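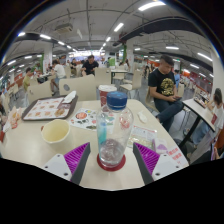 **食べ終わったテーブルの片づけ、一緒に考えてくれる人を募集します!**

食堂でお昼を食べて、しゃべって、さて立とうかというとき、テーブルの上には何が残っていますか。飲みかけのペットボトル、紙コップ、トレーに敷いてあった紙、丸めたナプキン。トレーごと返却口に持っていくまではいいとして、そこで手が止まる人がとても多いんです。ふたは外す? 残った水はどこへ? 紙コップは紙でいいの?

Badoton食堂の「下げ膳しらべ」は、この数分間をじっくり見てみようという小さな企画です。8月に試しに一度やってみたら、同じ紙コップでも人によって重ねたり、つぶしたり、中にナプキンを詰めたりとやり方がばらばらで、これが本当に面白かった! 今度はもっといろいろな方の片づけ方を知りたくて、参加者を37名募集することにしました。

## やること

- いつもどおり軽食をとる(食事代はこちらで持ちます)
- 食後のテーブルを、自分の流儀で片づける
- 分別表示の試作品を見ながら、別のテーブルをもう一度片づける
- お茶を飲みながら感想を話す

所要時間は2時間です。おしゃべりが弾むともう少し延びるかもしれませんが、途中で帰っていただいてもまったく構いません。

## こんな方に

18歳以上で、外食やフードコートをふだん利用する方。片づけが得意な方も、つい置きっぱなしにして叱られる方も大歓迎です。お友達と2人での申し込みもできます(その場合は同じテーブルにご案内します)。日本語での会話に不安がある方は、申し込みのときにひとこと書いてください。英語ならPrysが対応します。

## 謝礼と場所

謝礼は3000円、当日現金でお渡しします。会場はRowlands館1階のBadoton食堂。服装は自由ですが、飲み物がはねることもあるので、汚れてもいいもので来てください。食物アレルギーのある方は必ず事前にお知らせを。

## 申し込み

お名前、連絡先、参加しやすい時間帯を書いて、食堂レジ横の申込箱に入れてください。締め切りは10月12日、定員を超えたときは抽選です。結果は全員にご連絡します。

「うちではこう分けている」という話も聞きたいので、当日ぜひ教えてください!

担当:Prys Landeg、Emrys Kneath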